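Sorting the Mesh Tray: Notes on Mixed Small Items

2021-09-10

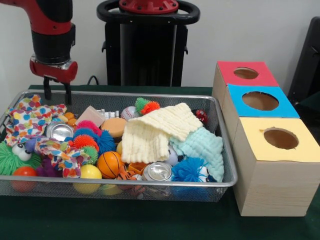 3 min read

The wire-mesh tray is the last container in the house without an assigned category. I have been working through the storage one unit at a time since December, and everything that failed to qualify for another box went into the tray. It is now full to the point where adding an item means moving another one.

Contents are toys and household items, mixed. The toys dominate by volume: fuzzy puffer toys, one of them green with googly eyes, two polka-dot fabric toys, a red ball, a baseball, some small orange balls. Between them are things that belong to other rooms, such as a round orange sponge and an aluminum can. The can should have gone to recycling at the first pass. I missed it, and I missed it again at the second.

Method

I use a two-stage sort. Stage one is by material, stage two is by where the item gets used. Most published advice reverses this, and for clothes or paper I would agree. For small mixed items, material first is faster, as it decides how the item can be cleaned and what it can be stored against. Fabric holds dust. Puffer toys hold more of it, down between the filaments, and they pick up lint from any fabric stored next to them. A baseball can sit with nearly anything.

The work surface is a table with a dark green cloth over it. Light-colored items show up well against the cloth and small pieces do not roll as far as they do on bare wood. The green puffer toys are harder to pick out, and I have put one back in the wrong pile twice.

Categories I settled on:

Fabric, washable. Goes in a mesh laundry bag, cold cycle, air dry.
Rubbery and spiky. Hand wash in lukewarm water with dish soap, then shake out and leave on a rack overnight.
Hard balls. Wipe down.
Kitchen and bath strays. Return to the room.
Metal. Recycle or move to the tool drawer.
Undecided. Limit of 2 items at a time.

The limit on the last category matters more than the others. In the first version of this system there was no limit, and the undecided box became the tray. The pale pink block is currently in undecided. It is a plain rectangular thing, and I have no record of what set it came from.

Containers

I tested the Wastolero stacking bins before going back to mesh. They are fine for flat goods, but a solid wall hides whatever is on the bottom layer, and the bottom layer gets forgotten. With mesh I can at least see color through the side. The rolled rim is also easier on the hands when lifting a full load. The drawback is that filaments catch in the openings, so the puffer toys will be moving to a smooth-sided tub.

Zerrin Kılıçarslan wrote in after the last post to suggest sorting by size only, using a set of graduated boxes. I tried it for one shelf. Retrieval was quick, putting away was slow, and the shelf was out of order within 20 days. It may work better in a house with one occupant.

Remaining work: wash the fabric group, label the tub, and find a place for the baseball near the back door. The tray itself will be kept for outgoing items. The hall closet is next, starting with the upper shelf and the box of extension cords.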